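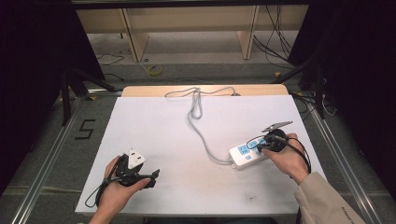 Questions About the New Homework Platform

The district is replacing paper homework with an app called Stavia in grades six through eight. The official handout is cheerful and short on detail. We are a group of parents and two teachers who have been asking questions since June, and these are the answers we have so far. Where we don't believe an answer, we say so.

Is my child required to use Stavia?

Yes, for math and science. English and social studies teachers may choose. At our school, Ms. Agyeman is staying with paper for now and Mr. Akolgo is trying the app with one class.

Does it raise grades?

The company says students who use it do better. We asked how that was measured and got a brochure. The brochure compares kids who finished every assignment with kids who didn't, and kids who finish their homework have always gotten better grades. Until somebody compares similar classes with and without the app, we would treat this claim as advertising.

Didn't most families say they wanted this?

That depends on how you read the survey. It went to 2,103 households, and the district reports that 1,871 "responded favorably or had no objection." Adjoa Arthur asked how many of those were favorable and how many simply never wrote back. She was told the two groups had been combined. She has asked for them to be separated and is still waiting.

How much time will it take each night?

The handout says 30 minutes. It doesn't say whether that means per subject or altogether, and the teachers we asked gave different answers. If your child is still at it after an hour, write down the time and email the teacher. A written record is harder to wave away than a complaint at pickup.

We don't have reliable internet at home. What happens then?

The school library stays open until 5:00 p.m. for homework. That's fine if your child doesn't ride the bus -- the late bus was cut last year. You can ask for a paper packet through the front office. Ask in writing, and keep a copy.

What information does the app collect?

Name, grade, answers, and time spent on each question. The privacy page also mentions "usage patterns," a phrase that could mean nearly anything. Balakrishnan Rodrigues has requested the full contract. The part he received had the data section left out, supposedly by mistake.

Can I opt out of the data collection?

There is a form. It covers sharing with outside companies and does not stop the app from recording your child's work. Return it to the office by the end of the second week of school.

Will late work still be accepted?

Under the old rule, students had 2 days. The app locks at midnight unless the teacher changes the setting. Ask each teacher which setting they use, because there is no schoolwide policy yet.

Who do I contact?

Ekua Ofori is collecting questions for the next school board meeting. Leave yours in the parent mailbox outside the main office, with your child's grade but not their name.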